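Robot cell handout 4 - working rules for the packing bench
Cenwood module, December block

Read before the lab, not during. Covers soft and see-through stuff (film, bubble wrap, bags) which is where most of the bad runs come from.

Before you start
Check which arm you are on. Stumby and Birnow have different fingers and different speed limits, settings do NOT carry over. Speed cap for first runs is 142 mm per second. Leave it there till signed off.
Cables: tied back, enough slack for full wrist turn. Turn it by hand first, arm powered down, and look for snagging.
Screws on any printed bracket, finger tight is not tight. Use the driver.
E-stop within reach of whoever is watching. Two people per cell, one drives, one watches. Watcher does not look at phone.
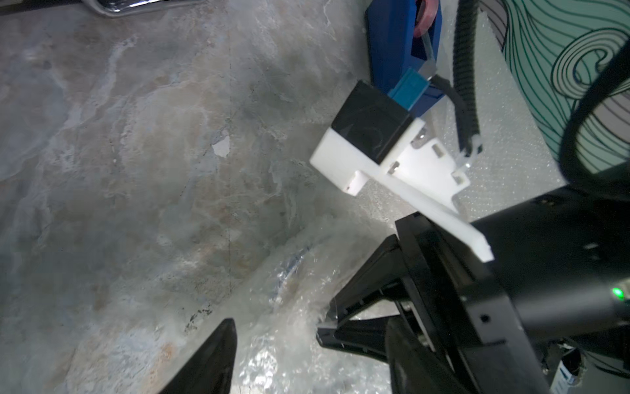
Clear plastic is hard for the depth camera. Glare gives you holes in the data or a surface that isnt there. So: lights fixed at the start of a session and left alone, no moving lamps half way. Write the light setting in the log.
Approach slow, stop short, then close. Don't drive the tips into the bench to get under a sheet. If it slips, open, back off, try again. Max 2 retries then log as a fail. Fails are data, keep them.

Logging
Every run gets a line, incl. aborted ones. Arm, object, speed, result, initials. Damasceno sheet, not your own notebook.
Finger pads get checked every 2,000 cycles, sooner if there is visable wear.

Hands
Never reach in while the arm is live, even if it looks stopped. Paused is not off. Clear the bench after power down, wait for the light on the controller to go out.

Next handout: bags with handles. Bring your log sheets.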